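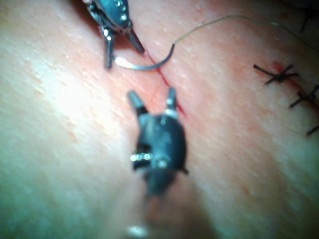
One reviewer of the April draft objected that a two-arm suturing cell should not need setting up afresh before every session, and that if the joint readings agree with the stored values at power-on, the arms may be taken as ready. The remark is fair as far as the joint encoders are concerned. It leaves out the last part of the chain, between the end of the shaft and the tips of the jaws, where the readings say very little. The present section sets out how the Lidance cell at the Blackwood site is prepared, checked and repaired.

3.2 Preparation and upkeep of the cell

The cell has two instrument arms, a fixed camera over the workspace and a small camera carried close to each instrument. The arms are driven by cables that run the length of the shaft. A new cable stretches most during its first hours of use. Each newly fitted instrument is therefore worked through 300 open-and-close cycles with nothing in the jaws, after which the tension is set again and the closed position is stored. The operator then closes the jaws on a strip of thin film and pulls it lightly by hand. If the film slips, the tension is raised by one step and the test is repeated. An instrument that fails at the third step is taken off the arm.

The two arms must also agree on where the surface lies. A steel plate with a shallow central mark is placed in the tray, and each arm in turn is brought down to the mark with its jaws closed. The offset between the arms is written to the session file.
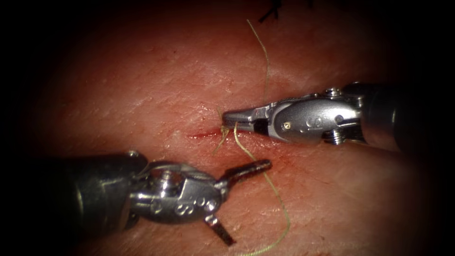
The offset is checked again after any change of instrument, and whenever a shaft has been knocked against the rim of the tray. Small errors here are hard to notice during free movement. They appear when thread is passed from one arm to the other, as a tug on the strand or as a jaw that closes short of it. Operators were asked to record such events in the cell log and to leave the stored values alone until the end of the session, so that a fault could be traced to one cause.

Wear was found mainly in the wrist. The pivots collect residue from the surface, and fibres of thread work their way into the gaps between the segments. At the end of each day the instruments are removed, brushed under warm water, rinsed, dried with clean air and given one drop of light oil at each pivot. The screws are marked with a line of paint so that any turning can be seen without a tool. A screw found out of line is taken out, cleaned and refitted with fresh thread lock. It is never simply tightened in place, as an earlier layer of the compound can give a false sense of a firm seat. 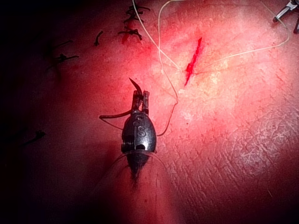

Figure 3. Curved needle at the jaws of the near instrument, seen from the wrist camera. An open incision and pale thread lie beyond.

The near cameras need more attention than their size suggests. Each is held by a split collar from Hornberg, with a cork liner cut to fit. The collar must be tight enough to stop the camera turning and loose enough to leave the cable run free. After the collar is closed, the arm is rolled slowly through its full range while the operator watches the cable for any pull. The lens window is wiped before the session and at each pause.

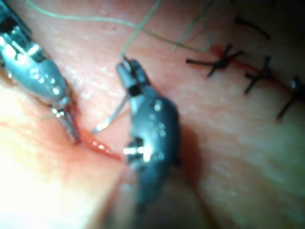 Lighting is set last, once both arms and all cameras are in place. The cell uses a Pruvach ring lamp on a jointed stand, and the level is chosen with the instruments already over the surface, where their metal adds highlights of its own. A level that suits one part of the view may be too strong for another. The knots of the closed seam, with their dark splayed tails, stand out well to the right, while towards the lower left the surface is bright enough for glare to wash out its texture. In later sessions the lamp was lowered by two notches and turned away from the tray by a small angle, and the setting was marked on the stand.

The cell log, closed in May 2019, holds 341 entries for the period under study. Most are routine cleaning records. Cable replacement was the most common repair and could be done on the bench without sending the instrument away. The spare is threaded from the wrist end, drawn through with a guide wire and clamped at the drum with the jaws half open. The instrument then returns to the start of the procedure, including the full set of cycles and the film test, before it is used again on either arm.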